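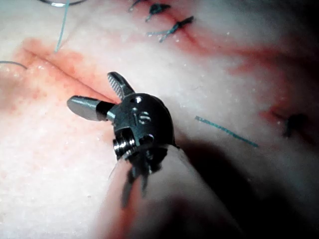 How to budget for a suturing practice bench

Price the consumables before the robot. Instruments and pads wear out, and they come out of a different budget line at most schools.

1. Count your trainees. We plan 2 per session.
2. Allow one pad for every 4 sessions. Ours cost $145 a box from Kerken.
3. Add a spare needle driver. Tikkanen quoted us $700 — shipping is extra.
4. Order suture thread by the box. Knots use up more than you expect.
5. Ask for the service contract price in writing, and check when it renews. Ours runs out in August.

Send questions on the worksheet to Jeanie Tennant.

Updated Mar 17, 2020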